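How to report a sentencing hearing for a local news site

By Danica Hodžić
Nollgate contributor guides
Last updated 25 November 2025

This guide is for people who write for Nollgate and have been asked to cover a sentencing in the district or supreme court. It assumes you have sat through at least one hearing before. If you haven't, read Silvan Eder's guide to court etiquette first and then come back.

Before the day

Check the court list after 4 pm on the day before. Lists change late, and a matter that was in courtroom two at lunchtime can be in another building by the evening. Search by the accused person's surname and then again by the case number. Names are misspelled on lists more often than you'd expect.

Write down the full name as it appears on the indictment, the charges as they stood at the time of the plea or verdict, and the name of the judge. Charges are often downgraded along the way. If our last story said "aggravated burglary" and the plea was to burglary, the new story has to say burglary.

Ring the registry and ask whether there are any suppression or non-publication orders on the file. Ask for the wording, the date it was made and when it runs out. Take down the name of the person you spoke to and the time of the call. "I wasn't told" won't help you if you publish something covered by an order.

Read our earlier stories on the case. Note anything we attributed to police at the time of arrest. Those details may never have been put to the court, and they shouldn't be repeated as fact now. 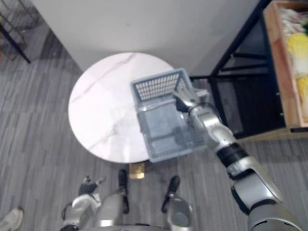 Arrive half an hour early if you can. Security can be slow, and seats near the front fill up with family members. Sit where you can hear the bench. Turn your phone off, or to silent if the court lets reporters use one for notes. The rules on this differ between courts and sometimes between judges, so ask the court officer when you go in.

What to take down

Most sentencing hearings follow the same order. The prosecutor outlines the agreed facts, any victim impact statements are read, defence counsel makes a plea in mitigation, the prosecutor replies, and the judge either sentences on the spot or reserves to a later date.

Mark your notes so that you know who was speaking. I use a capital letter in the margin: P for the prosecutor, D for the defence, J for the judge, V for a victim impact statement. Pavithra Chowdary uses four colours of pen, and her notebooks are easier to read than mine. Use whatever you'll still be able to follow three hours later.

Put quotation marks only around words you got down in full. If you missed part of a sentence, paraphrase it. When the judge reads out the sentence, stop everything else and write down:

the head sentence for each charge
how much is to be served concurrently and how much cumulatively
the total effective sentence
the non-parole period
time already served
any discount for a guilty plea, and what the sentence would have been without it

If you're unsure about any of these, ask the prosecutor's media contact or the judge's associate once court has adjourned. Don't work out the sum yourself from the individual charges. Man-sik Ki did that on a fraud matter in May with 2 overlapping terms and we had to run a correction.
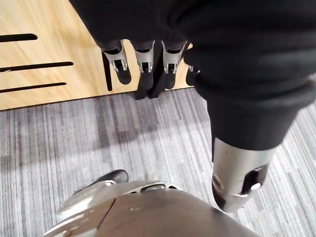

Black fabric draped over a robotic hand with silver joints and black fingertips.

Getting the written remarks

Sentencing remarks are often published online, but it can take days or weeks. Some are never put up. You can usually apply to the registry for a copy. Give the case number, the date of the hearing and the publication you're writing for, and say that you want the remarks for the purpose of a fair and accurate report.

Remarks vary a lot in length. A short one might be four pages. The longest judgment I have had to read for this site ran to 363 paragraphs and took most of a weekend. Start with the last section, where the orders are set out, then go to the findings on seriousness and moral culpability, then read the rest.

When your notes and the published remarks differ, go with the remarks and tell your editor. Judges are allowed to tidy up wording before publication.

Writing the story

Put the sentence in the first paragraph, or the second at the latest. Say what the person was sentenced for, which court it was and how long before they can apply for parole. Readers who only see the top of the story should come away with the right facts.

Give the defence submissions some room. A report that gives six paragraphs to the prosecution and one line to the defence may not count as fair, and you lose legal protection if it isn't.

Attribute everything. "The court heard" is fine for agreed facts. For submissions, say which side made them. Keep adjectives for quotes.

Our limit is 1,350 words, and most sentencing stories need less than half of that. The Lekillow arson story came in at 1,204, with three accused and four victim impact statements.

Take care with victims. Some can't be named by law, and naming a street, a workplace or a family relationship can identify them just as surely. If in doubt, leave the detail out and raise it with Beatriz Magalhães before filing.

After you publish

Turn comments off. Keep your notebook for at least seven years, with the date and case number on the cover. Check after 28 days whether an appeal has been lodged, and add a line to the story if it has. If a conviction is later overturned, the original story needs a note at the top linking to the new one.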